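Hilo sobre candados pequeños, llaves que no abren nada y cómo poner orden en un cajón que llevaba años sin inventario. Va largo y es bastante árido. 1/

Punto de partida: una caja con candados de taquilla, de maleta, de trastero y de caja de herramientas. Las llaves, en una bolsa aparte. Ninguna etiqueta. El único papel era un albarán de Gundik sin fecha legible. 2/

Primera decisión: separar por cuerpo y no por llave. La llave engaña, hay perfiles casi iguales que entran y no giran. El cuerpo da tres datos fiables sin abrir nada: ancho, diámetro del arco y luz interior del arco. 3/

El ancho se mide con calibre en la cara frontal, sin contar rebabas ni pintura saltada. El diámetro del arco, en la pata, nunca en la curva, porque al doblar la varilla la sección deja de ser redonda. 4/

Superficie de trabajo: lisa, gris, con buena luz. Sobre un tablero de madera clara el latón se pierde, y las llaves oscuras se pierden en casi todo. Trabajo con pocas piezas cada vez. Si pongo más, acabo mezclando llaves. 5/

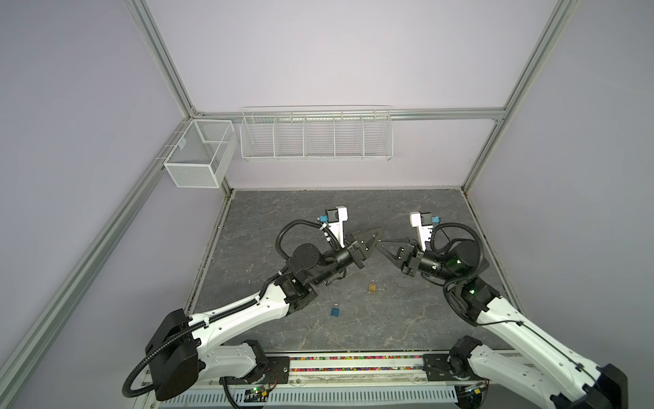 Latón y azul sobre la mesa, con una llave pequeña junto al azul. Al fondo, la rejilla de cinco huecos, todavía vacía.

La rejilla va por anchos de cuerpo. El hueco de la izquierda es para los de menos de 30 mm, y de ahí hacia arriba. El último queda para lo que no tiene llave conocida. Lo normal sería tirarlo, pero un candado cerrado sin llave sirve para practicar. 6/

Sobre materiales. El latón macizo no se oxida por dentro como el acero, pero es blando: si el arco trabaja mucho, el alojamiento se ovala y aparece holgura. Se nota moviendo el arco de lado con el candado cerrado. 7/

Los de cuerpo pintado o recubierto son otra cosa. El color no dice nada del metal de debajo. Para saberlo hay que mirar un canto desgastado o probar con un imán. Si el imán agarra, acero. Si no agarra, latón, aluminio o zamak, y entonces decide el peso. 8/

Con el peso no hace falta afinar. Un candado de aluminio se nota ligero en cuanto lo coges al lado de uno de latón del mismo tamaño. Tengo una báscula de cocina Primlow que aprecia el gramo y sobra. El mayor de la caja dio 300 g. 9/

Llaves. Orden de comprobación: longitud de la pala, lado de los dientes, perfil de la ranura y, al final, probar. Probar es el último paso porque una llave equivocada metida a la fuerza deja viruta en el bombín, y esa viruta luego no sale con nada. 10/

Si la llave entra hasta el tope y no gira, se saca y se aparta. No se mueve arriba y abajo «a ver si». No se le echa aceite para que entre mejor. El aceite de cocina está descartado siempre, en cualquier cerradura, en cualquier país. 11/

Lubricante: grafito en polvo o PTFE seco. Uno de los dos y siempre el mismo en cada pieza, no se mezclan. Dosis mínima, meter y sacar la llave cinco veces, limpiar la pala con papel. Si el papel sale negro, repetir hasta que salga gris. 12/

Con las anillas fui más estricto. Una anilla por cerradura, con sus copias y nada más. En la bolsa había anillas con llaves de candado, de bicicleta y una de un ciclomotor Honda que no está en esta casa desde hace mucho. Esa fue al sobre de «sin destino». 13/

Las cabezas con funda de goma de color ayudan a distinguir de lejos, con una condición: que el color signifique algo. Yo uso azul para trastero y sin funda para maletas. Lo que no cumple la norma se desmonta de la anilla y se vuelve a montar bien.

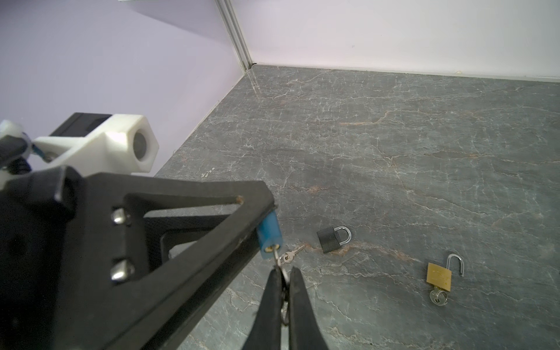 Para abrir la anilla, una grapa vieja metida entre las dos espiras. Con la uña se puede, pero con la anilla de acero templado dura lo que dura la uña. Una vez abierta se pasa la llave una vuelta entera y se comprueba que ha quedado dentro de las dos espiras. 14/

Etiquetado. Probé con cinta de rotuladora y se despega en el metal curvo. Probé con rotulador indeleble y en el cromado se borra con el roce. Ahora uso una chapita con número en la anilla y el mismo número punzonado en la base del candado, nunca en el frente. 15/

El número no describe nada por sí mismo. El 114, por ejemplo, es solo el 114. En la hoja figura ancho, diámetro de arco, material, número de copias y dónde está puesto. Si alguien encuentra la llave en la calle, la chapita no le cuenta qué abre. 16/

Paréntesis histórico: en el catálogo de Saltby que heredé con la caja hay un modelo «patrón 1866» con tapa giratoria sobre el ojo de la llave. El sistema es bueno contra el polvo. De los míos no lo lleva ninguno y los de exterior lo agradecerían. 17/

Revisión del arco. Con el candado en vertical se mira que las dos patas entren paralelas en el cuerpo. Si una va inclinada, el candado ha recibido palanca en algún momento y ya no lo pongo en exterior. 18/

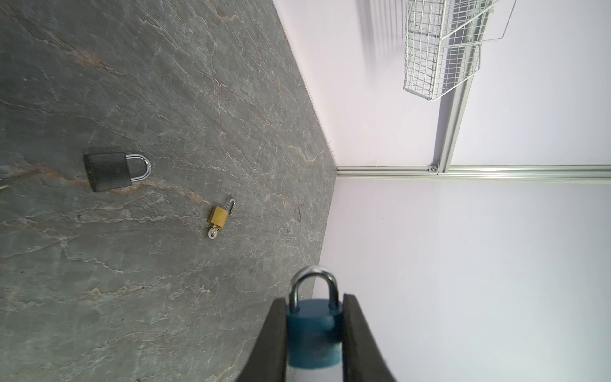
El azul en vertical, arco arriba. Detrás, tumbado, el negro grande, y el pequeño de latón.

El negro grande y el pequeño de latón no compiten. Un cuerpo grande con arco ancho es para puerta o cadena. El pequeño, para una cremallera o una caja de herramientas dentro de casa. Poner el grande en una armella fina no mejora nada, cede la armella. 19/

Regla práctica para elegir: el arco tiene que llenar el agujero todo lo posible. Cuanta menos luz quede libre, menos sitio para meter una barra. Por eso mido la luz interior además del diámetro, aunque en la mayoría de embalajes no venga. 20/

Mantenimiento: en interior, una vez al año, yo lo hago en octubre. En exterior, dos. Abrir, soplar, grafito, cerrar, abrir otra vez con la copia. La copia también se prueba, que es la que está sin usar y la que hará falta. 21/

Queda pendiente el sobre de «sin destino». Lo guardo hasta febrero y lo que siga sin cerradura va al contenedor de metal, con los dientes limados. La hoja de cálculo la subo cuando quite la columna de ubicaciones. 22/22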